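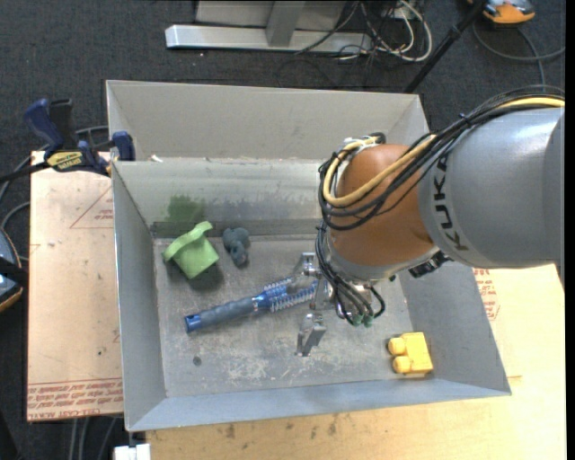 A blue round brush and a light green bucket-shaped toy in one of the gray metal bins.

Foley's Brush and Bucket Swap is back this June, and the bins are bigger

Hi, I'm Pádraig Gallagher, and I run the Foley swap floor for Plukeck. I'm supposed to keep these releases to half a page. I never manage it, so get a coffee.

The short version for anyone on a deadline: the household swap opens again in June at the Foley building, it's free to walk in, and for the first time bath and beauty things and small toys are getting their own stretch of floor. Doors at 9 in the morning. Bring what you don't use, take what you do.

Now the long version. Last year we had 2,000 items come through, and I'd say the part people talked to me about most was the small stuff. Not the lamps, not the chairs (though somebody did go home very happy with a rocking chair). It was hairbrushes, combs, beach toys, bath cups, measuring spoons, all those things that live in the bottom of a drawer or the trunk of the car until you move house. We'd been putting them out in cardboard boxes, and the boxes gave up on us by lunchtime. Corners went soft, bottoms dropped out, and I spent a good part of the afternoon on my knees picking up barrettes.

So this year we're going with sheet metal. Big gray bins with sloping sides, and yes, they're scratched and scuffed on the bottom, and no, I'm not painting them. I love them! You can lean in and see what's there without digging, and a brush doesn't vanish under forty other things the way it did in the boxes. We're going to keep them thinly filled on purpose and top them up through the day.

A word about brushes, as I get more email on this than on anything else. Yes, we take them. Round brushes, paddle brushes, the little folding kind that comes in a travel bag, all fine. Please pull the hair out before you drop them off, give them a soak in warm soapy water, and let them dry bristles down on a towel overnight. If the bristles are bent flat or the handle is cracked, it's time to let that one go. We wash everything again on our end before it goes out, so you'll be getting a brush that's been cleaned twice. A good round brush costs more than you'd think, and plenty of people buy one, try it for a week, decide they hate blow-drying and never touch it again. Those are the ones I want.

Same goes for toy buckets, shovels, stacking cups and anything else a kid might fill with sand or bathwater. Rinse the sand out. Really rinse it – last year I was sweeping until the next swap. A faded color is no problem at all, but split plastic and sharp edges have to stay home.

My friend and co-organizer Pádraig Scanlon (two Pádraigs, one office, you can imagine the phone calls) is handling drop-off this time. He asked me to put in something from him, so I asked what, and he wrote it on the back of a receipt:

"Tell them to bring things in a bag they don't want back. I had 327 bags last time and people still come by asking for the striped one."

So there you go. Bags you don't want back.

Drop-off is at the side door on the Mivuner end of the building, where the ramp is. If you've got a big load, pull up close and ring the bell and we'll come out to you. We'd like to keep it to 2 bags per household for the small things, just so the washing doesn't get away from us. Larger household goods can come in too, but let us know first so we can hold a spot for them.

We've also got Bukis with us again this year, and I'm so pleased about that. They're bringing the sorting tables and the drying racks, plus a whole lot of patience for my labeling system, which uses colored tape and changes whenever I run out of a color. Their crew will be at the tables all day if you want a hand finding something, or if you'd like to learn how to clean a brush properly, which I'd recommend. I had been doing it wrong for years.

What we can't take: anything electric in the bath and beauty area (hair dryers, curling irons and so on), opened bottles of shampoo or lotion, razors, and toys with batteries that have leaked. Loose bath toys that squirt water are out too, since they tend to hold water inside.

You don't have to bring something to take something. I get asked that every single time, and the answer hasn't changed. Come in, look through the bins, fill a bag, go home.

If you write for a paper or a newsletter and would like to come see the floor while we're setting up, just call the Foley front desk and ask for Pádraig. If you get the wrong one, he'll hand you over.

Pádraig Gallagher
Swap floor, Plukeck at Foley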